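Search this guide
Enter keyword
Go

Rustad Fruit Dryer – Set-Up and Use
Section 5: Choosing and preparing mangoes
By Parisa Jafarzadeh | 4/27/23
14 shares | 3 comments

Read Section 4 (Trays and liners) before you start. The steps are the same for the small and large models.

1. Sort the fruit. Firm mangoes with smooth skin give the neatest slices. Soft ones go in the puree tray.

2. Check wrinkled mangoes one at a time. Wrinkled skin alone does not mean the fruit is spoiled. Press lightly near the stem – if it gives a little and smells sweet, cut it open and look at the flesh.

CAUTION: Discard any mango with mold, a sour smell, or leaking juice. Do not trim it and dry the rest.

3. Wash the fruit under cool running water and pat it dry.

4. Stand the mango upright, stem end up, and slice down each side of the pit. Peel the pieces and cut them into even strips.

NOTE: Color is a poor guide to ripeness. Some kinds stay green when ripe, and others turn orange or red early.

5. Lay the strips on the tray in a single layer. Leave a gap between pieces.

6. Slide the tray in until it clicks and set the dial to 58 °C. Turn the trays front to back halfway through.

CAUTION: The tray rails stay hot after the dryer shuts off. Wait 20 minutes before removing them.

7. Let the strips cool, then bend one. It should be leathery, with no wet spots. If it is sticky in the middle, return the tray to the dryer and check it every hour.

Whole mangoes waiting their turn keep best in the refrigerator once ripe – see Section 6 for storage of dried strips. 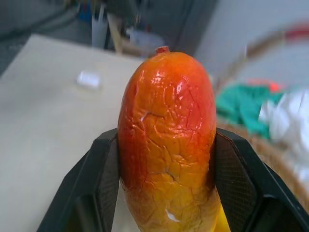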